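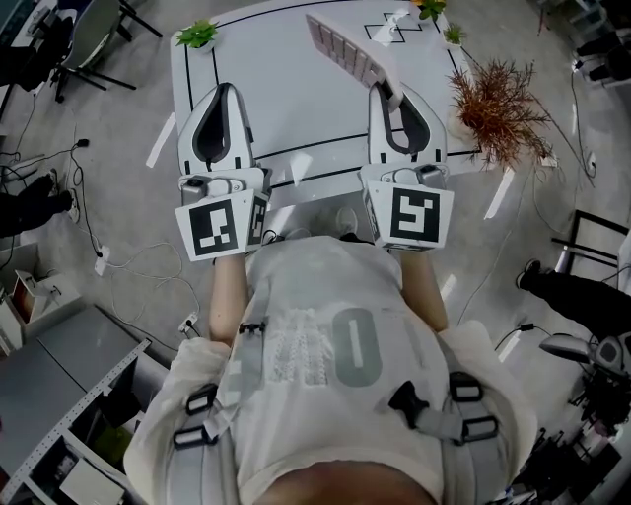 The white top of the Clisorthorpe table, with its black border and divider line.

PLAKOMOV OPENS JUNE ORDERS FOR THE CLISORTHORPE SORTING TABLE

Hi, I'm Rin Sekiguchi, and I run the table side of things at Plakomov. I've been waiting a long time to write this one! Our sorting table, the Clisorthorpe, goes on sale in June at $400, and the first run is 900 tables.

I started drawing it after I spent a whole weekend going through a closet on my dining room floor. Cables, toy tracks, half a sewing kit, remote controls, all of it in one heap that kept sliding back into itself. By Sunday night I had moved the heap from one side of the rug to the other and my knees were shot. What I wanted was a plain white surface at a decent height, with some lines on it that told me where stuff went. So we made that.

The top is a white rectangle. There's a black line running along as a border, and another one straight across the width, so you get a near side and a far side. I work with the undecided things close to me and push the keepers over the line (my sister does it the other way around and won't hear a word about it). Toward the far right you'll find a little X inside small rectangles. We call that the parking spot. It's for the thing you can't make up your mind about, and if it's still sitting there when you're done, out it goes. You're free to ignore that rule, of course. I do, mostly with yarn.

We went back and forth on the white for ages. An early top was a soft gray that looked lovely in the shop, and then I put a bunch of dark screws on it and couldn't find half of them in the evening. White won. Long pieces can lie at an angle right over the divider, too, so please don't feel you have to line everything up like a school project.

Before settling on the final layout, we lent tables to 87 households and asked them to sort whatever was bugging them most. I read every note that came back. Kitchen drawers were the favorite by a mile, followed by craft supplies and the big box of chargers everyone seems to own. Nine households asked for more lines. A lot more people asked for fewer! We had a grid on the trial version, and it made folks feel like they were filling in a form, so most of it went.

The lines themselves are the work of Rultum, who do our surface marking and who put up with me moving the divider four times. Thank you, and sorry.

If you'd like to try one before you buy, the Sasaki showroom will have two tables set up every Wednesday in June from 10 a.m. to 4 p.m. Bring a drawer. I mean it, pull the whole drawer out and carry it in, we've got room and we'll have empty boxes for anything you want to take home sorted. You don't need to book.

Orders placed in June ship in the order they come in. Legs come separately in the same box, and the wrench is included.

Press contact: Rin Sekiguchi, Plakomov. Loan tables are available for reviewers, and I'm happy to talk on the phone most mornings.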